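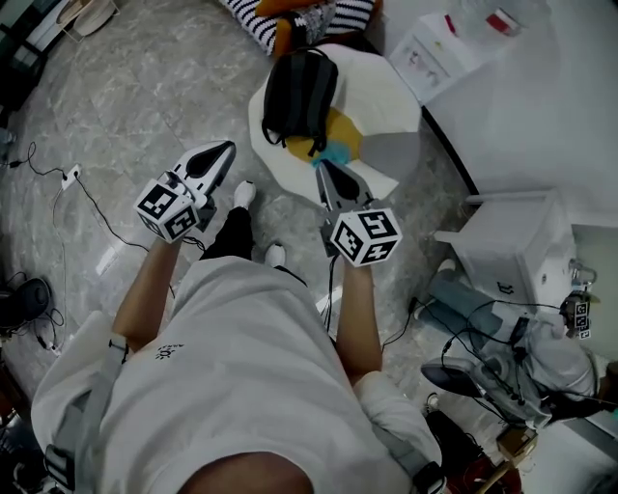

Right, a thread on tiled floors, after a full winter of living on one. Marble pattern, grey, every room except the one where I'd have wanted it (the laundry, which has lino from the reign of some earlier monarch).

The listing called it "elegant year-round flooring". I'll give them the year-round. It has been there every single morning.

I moved from a weatherboard place with floorboards you could post letters through, so I thought I understood cold feet. I had a hobby-level understanding of cold feet.

In February it was the best floor in Australia. I lay on it. Guests lay on it. The dog would have moved his whole bed onto it if he'd had the thumbs.

Then May. I got up at 5.40 for a glass of water and made a noise the neighbours have been too polite to mention.

First purchase: ugg boots. Fine boots. They have the grip of a buttered crumpet and I now take the hallway corner the way a removalist takes a fridge.

Second purchase: a rug from Bredholm, 243 cm long, described online as "stone". It's beige. I've got stone, I'm standing on it, I know what it looks like.

The rug travels. I put it under the coffee table and by the weekend it's most of the way to the back door. I bought the rubber mesh stuff that goes underneath and now the two of them travel together.

A word about dropping things. On floorboards a mug has a chance. On carpet it has a future. I've lost four mugs, the good casserole lid and a jar of beetroot, and of those I only really grieve the lid.

You can't buy just the lid, by the way. I rang. I was told very kindly that the lid is considered part of the casserole.

Grout. Mine was sold to me as "dove". There's a strip behind the couch that's still dove, and everything else has gone the colour of a bus seat.

Things people have told me to clean it with: bicarb, vinegar, bicarb and vinegar (a very exciting way of making salty water), toothpaste, denture tablets, a pressure washer. Indoors. He was serious.

I tried the Virk grout pen, which is a texta with ambitions. It covers up to 20 metres, says the packet. I did one and a bit metres, stood up, and discovered my knees had retired.

The bit I did looks terrific. It makes the rest of the floor look like a crime.

If you're going to do it: mop first, let it dry overnight, do it in small sections and wipe the overspill off the tile straight away with a damp cloth. I learned the wiping part second.

Also, sit on a folded towel. Or a gardening kneeler. Or hire a teenager.

Sound is the other thing. In a tiled room with not much furniture, every conversation is held in a public swimming pool. I ate a bowl of muesli last week and it had reverb.

Curtains help. Books help more. I've started keeping coats on the back of chairs and telling people it's acoustic treatment.

I got a quote from Jernevis for underfloor heating. Nice bloke on the phone. He explained that they'd need to lift the tiles, and then there was a bit of a silence while we both thought about the tiles.

The quote came to 70 per cent of what I paid for my car. It's not a good car, but it does have a heater.

So I've gone with socks. Two pairs, a thin one and a thick one, the thick one from the Stivstead outlet where everything is a second and one heel is always slightly in the wrong postcode.

For those asking, yes, you can put carpet tiles over the top. Yes, I've looked at them. They come in charcoal, other charcoal, and a green that I associate with waiting for a dentist.

And to the person who says real marble would've been warmer: I've thought about this all day and I'd like you to come round and stand on a bench top.

Anyway it's September now and this morning the sun got as far as the third row of tiles. The dog was already on it.

If anyone has a spare casserole lid, oval, blue, my messages are open.

Contact | Copyright, all posts remain with the author | Back to top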